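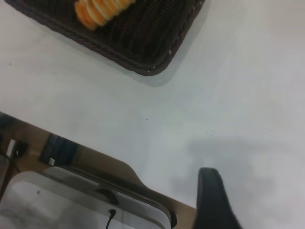 Figure 1. Round orange crackers in a woven tray.

3.2 Rehearsal period and audience survey

The Urkilholm community theater staged its production of Stolance, a two-act play for 4 actors, after 17 rehearsals. Rehearsals took place on weekday evenings in the Nusside hall, which has 70 seats. We attended all of them and took notes on how parts of the text were cut or moved. Most changes came late and concerned the second act.

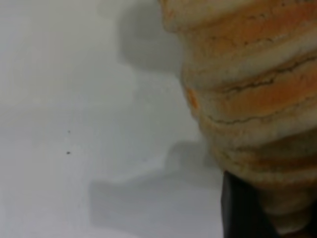 Figure 2. Close view of layered bands in orange and cream.

The survey was handed out at the performance on Sat 11 March. Audience members were asked how they had heard of the play, whether they knew anyone in the cast, and whether they would return for the July show. We received 40 completed forms. Forms left blank on one side were kept – the missing answers are treated as no response. 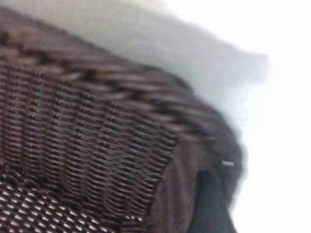
Figure 3. Braided rim and weave of the dark brown basket.

Answers to the open question were coded by two readers using the Buthelezi scheme, with one change: remarks on acting and remarks on casting were put in a single group. Where the readers differed, the remark was assigned to both groups. Results are given in Section 4.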